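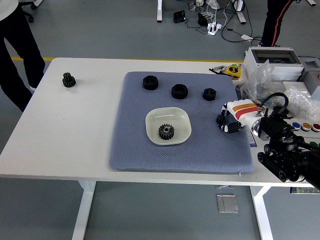

Results: What Changed at the Sorting Table

Courses > Automation and Work > Student Reports

Gears and nuts used to be sorted by hand at Jollier's Dosstead shop. Now a robot hand reaches over the padded mat, and the people who did the sorting have become people who stand near the sorting. We gave 60 workers a survey and 38 returned it. Most said their wrists felt better. Over half said their day felt longer — waiting, we learned, is also work, though it pays the same.

Job titles changed in December. "Sorter" became "cell attendant," with no raise attached. The new duties are setting out parts, clearing jams and knowing where the tape measure went.

Overview | Methods | Results | Sources

Woldemariam College Student Projects, May 2026 | Contact | Back to top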